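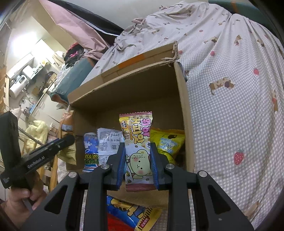

4.2 Living with the thermostats

We come now to the part of the study we were most curious about, and that is how people got along with their smart thermostats once the newness had worn off. The 50 households in Jukalville had been using the Vaher controller since November, and by the time we went back to see them most had settled into habits of their own (some of them quite far from what the manual suggests!). The controllers logged 3,758 manual changes over the study period, and 473 of those were made within an hour of a scheduled change, usually to undo it.

Figure 3. Manual changes per household, sorted from fewest to most. The busiest household made 198.

As Figure 3 shows, the spread between homes is wide, and we would be careful about reading too much into an average. In the interviews, which Flurina Wallner carried out at kitchen tables over a good deal of coffee, people with few changes often told us they had simply stopped thinking about the heating. Those at the other end were not unhappy either. Several enjoyed having a dial to turn, and one couple kept different ideas of a comfortable evening and used the controller to settle the matter, night after night. Ingeborg Nägeli coded the transcripts, and her themes are taken up in Section 4.3, where we also look at the homes that paired the controller with Anard window sensors.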